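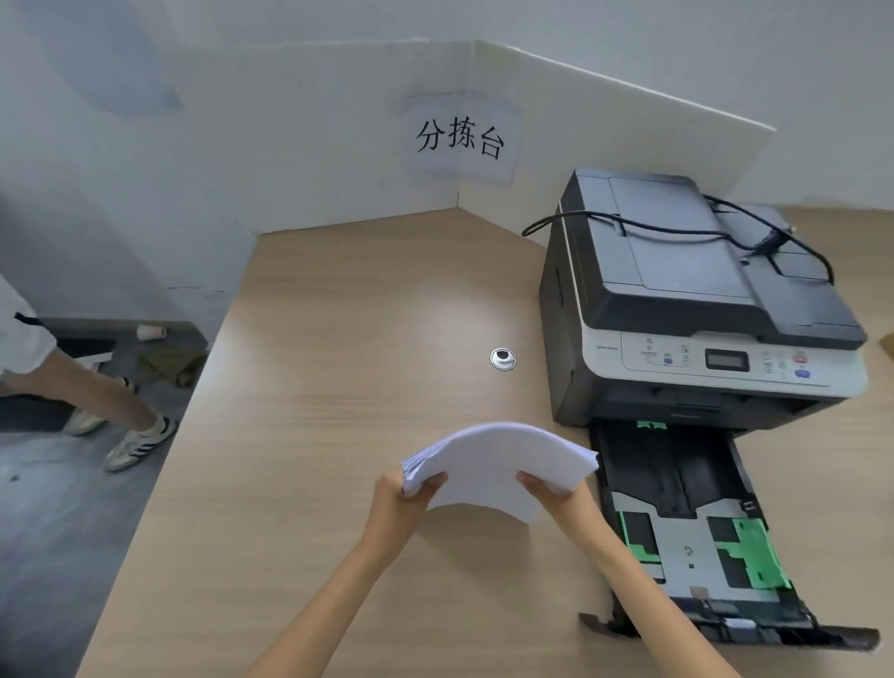 Topic: Long manuscript, print at home or send it out?
Board: Gammont Writers, General

flinent_77
2023-10-06
My novel is done and I want a paper copy to mark up. 1,402 pages double spaced (yes, I know). The copy shop in Widora wants more than I paid for my desk chair. Is home printing worth it?

rhonda_k
Print it at home, one chapter at a time. I did my last two books that way. Single spacing is fine for a read-through.

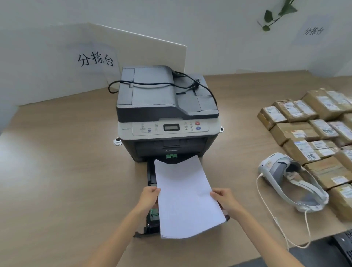 2 min read

benmoussa
Disagree on single spacing. You need room between the lines or your notes end up on the back. I'd cut the font to 11 and leave the rest alone.

rhonda_k
I keep my notes in a separate notebook, keyed to page numbers. Works for me.

benmoussa
Until you reprint and the numbers move.

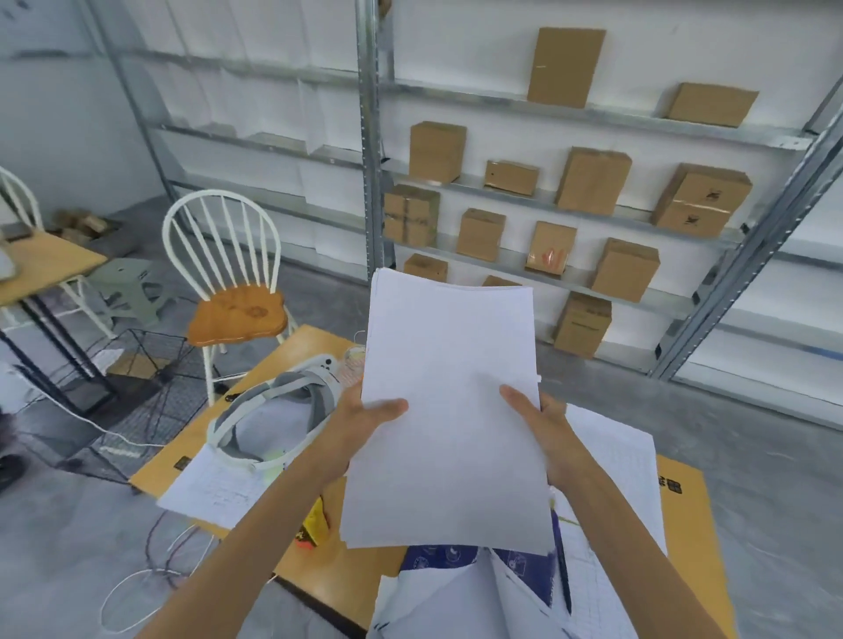
A thick stack, held upright

Reiko Honda
Why print all of it? Read the first draft on a screen and fix the big problems -- dead subplots, people who change names. I cut a third of mine in May before I printed a page.

flinent_77
I tried that. I skim on a screen and miss things. My brother Tetsuya Nomura read it on his tablet and missed the same things.

Reiko Honda
Fair enough. Then print the middle first. That's where mine always sags, and if it needs a rewrite
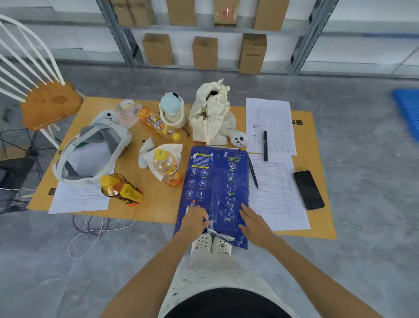 you won't have wasted paper on an ending that has to change too.

benmoussa
I'd still start at page one. Number every sheet and put the chapter title in the header.

flinent_77
Going with chapters, double spaced, from the start. Will post when I get to the end of part 2.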